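Championships Belong in Smaller Arenas

By Dehua Zeng

The site selection rules for the national junior curling championships are due for review in July, and member clubs have been invited to submit comments. This essay argues for one change. The minimum seating requirement, which now stands at 3,000, should be removed, and host applications should be judged on ice quality, local participation, and cost to the visiting teams.

The present figure was adopted when the event was expected to draw television coverage every year. Coverage has since moved to online streams, which need a steady connection and a few good positions for cameras. They do not need a full upper deck. At Kamthorpe last season the upper deck was closed for every draw except the finals, and the host club still paid to heat it, light it, and staff its doors.

Clubs that meet the current requirement are few. In the past decade the championships have rotated among 4 cities, all of them with a multipurpose arena whose main tenant is a hockey team. Ice in such buildings has to be stripped, leveled, and pebbled in a short window before the first practice session. The technicians who do this work are skilled, and they deserve credit for what they produce under pressure. Even so, athletes who have trained all winter on dedicated curling ice often spend the opening draws learning to read a surface that changes from one session to the next. 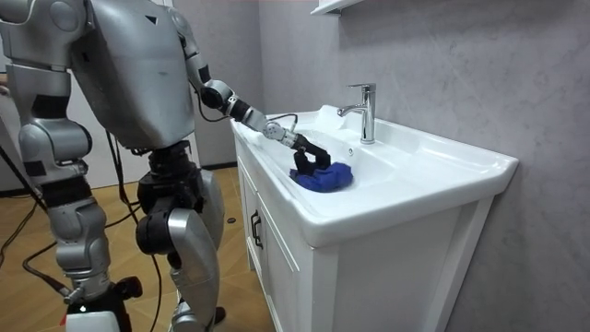 A dedicated facility presents a different case. Woratbridge has maintained the same sheets for many seasons, with its own water treatment and a permanent ice crew. It can seat fewer people than the rules demand, yet its league program fills the building on most evenings from October through March. A championship held there would be played before people who know the game and who would go on using the improved facilities after the teams had left.

The objection most often raised is financial. Ticket revenue supports the national development fund, and a smaller building sells fewer tickets. The point is a fair one and should be answered with care. Revenue is only one side of the account, however. Arena rental at Kamthorpe consumed the larger share of the gate, and the temporary ice plant was a further expense. The organizers at Achterberg, who hosted the regional playdowns in a club building, reported a modest surplus from a much smaller crowd. Their experience does not settle the question for a national event, but it does show that attendance alone is a poor measure of return.

Travel must also be considered. Junior teams are financed largely by families and home clubs. The hotels nearest a large downtown arena are rarely inexpensive, and a team that reaches the playoffs may stay nine nights. Nuloden has proposed billeting athletes with member households and serving meals in the clubhouse. Its application was returned without review on the ground that the building falls short of the seating figure.
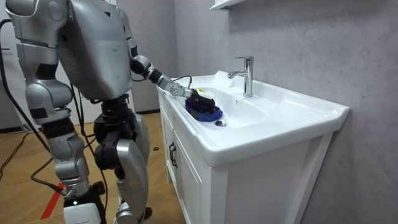

Would a smaller building limit the number of teams that can take part?

The size of the field depends on the number of sheets and the length of the schedule, and neither is tied to seating. A club with six sheets could hold the present round robin without adding a day.

The federation would be right to keep firm standards in other areas. Locker rooms, medical space, accessible entrances, and practice time should all be set out in writing and inspected well before an award is made. A trial period covering the next two junior championships would allow results to be compared before the senior events are considered. Comments from member clubs should be sent in time for the July meeting, and clubs that have been discouraged from applying under the present rule are especially urged to write.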